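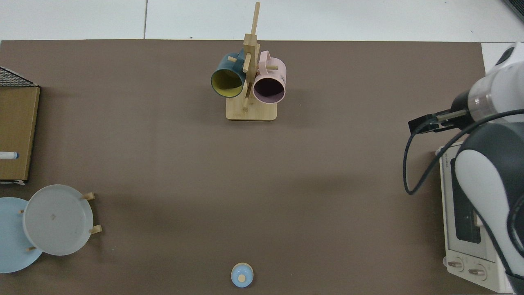
Do I need a paddle-shift rim if I only race single-seaters on weekends?

Any rim that fits your wheelbase will race fine, but single-seaters are where a small, flat-topped wheel with paddles earns its place. Your hands never leave the grips, your knees stay clear of the bottom, and you can reach the pit limiter with a thumb. If you mostly drive touring cars or rally stages, keep your round rim and spend the money on pedals.

Wernex 3242 Formula Rim

In stock. Ships from our Beddale workshop.

We've had the 3242 bolted to the shop rig since May and I still find excuses to go back there after closing! It's the rim I'd been hoping somebody would make: small enough to feel like a proper open-wheel car, simple enough that you can set it up before dinner and be on track by eight. No giant screen in the middle, no wall of buttons you'll never learn. Just a stiff, comfortable wheel with good paddles and the controls you reach for during a race.

The shape

The top and bottom are both flat, and the grips are a touch thicker at the palm than at the thumb. That sounds like a tiny thing (it is a tiny thing), but after a long stint you notice your hands are less tired. Kofi Bonsu, who builds most of our rigs and has hands like dinner plates, was sure he'd hate it. He did a full-length race at a street circuit on his first evening with it and then asked whether we had a second one.

The grips are a rubbery molded material with a fine texture. You can use it with gloves or bare hands. I like thin gloves, Dela Ansah drives without, and we've both been happy. It cleans up with a damp cloth.

The paddles

These are magnetic, with a short throw and a crisp snap. They make a real noise, so if your rig is in the bedroom and someone is asleep next door, you may want to fit the softer pads included in the box. Changing them means taking off the back cover, four screws, and it's fiddly the first time. Go slowly and keep the screws in a cup.

Below the shift paddles is a second pair for the clutch. You can set a bite point for standing starts, and this is where the rim gets really fun. My first dozen starts were terrible, wheelspin all the way to the first corner, and then I moved the bite point up a few clicks and suddenly I was making places. Write your number down once you find it! It's different for every car.

Buttons and dials

The thumb buttons have raised collars, so you won't hit the limiter in the middle of a hairpin. The dials click firmly. We leave the left one on brake bias and the right one on differential, but every game lets you assign them how you like. The labels are stickers, and you get a spare sheet with blanks.

Fitting

The 3242 comes with the Prundard quick-release hub already attached. If your wheelbase takes Prundard rims, push it on until it clicks and you're done. For other bases you'll need the Yakubu adapter plate, sold separately. The adapter adds a little depth behind the rim, so check that you can still reach your wheel comfortably and slide the seat back if you can't.

One thing to watch: older bases sometimes don't see the clutch paddles until the base software is updated. Do the update with your old rim attached, then swap.

In the box

Wernex 3242 rim with hub
Soft paddle pads, one set
Hex key
Label sheet and spare
USB cable, 2 meters

Specifications

Weight: 1076 grams with hub
Connection: through the hub, or USB
Shift paddles: magnetic, 2
Clutch paddles: 2, adjustable bite point
Warranty: 2 years
Part number: WX-3242

What drivers told us

"I came from a big round rim and my lap times got worse for an evening, then a lot better. Catching slides feels much more natural now." Mawuli Akpalu

"Great paddles, great grips. I'd have liked one more button for the radio. Not a deal breaker." Kwesi Asamoah

"The clutch is the best part. I've run 200 laps of practice starts and the rest of my league is getting annoyed." Salim Rashidi

Returns and spares

Try it at home and send it back within the return window if it doesn't suit you, with all the small parts in the bag please. Paddle magnets, pads, grips and label sheets are all kept as spares, and we can fit new grips in the Beddale workshop while you wait. Call before you drive over so we can have a bench free.

Goes well with: Yakubu adapter plate, Prundard hub cover, Wernex wheel stand hook.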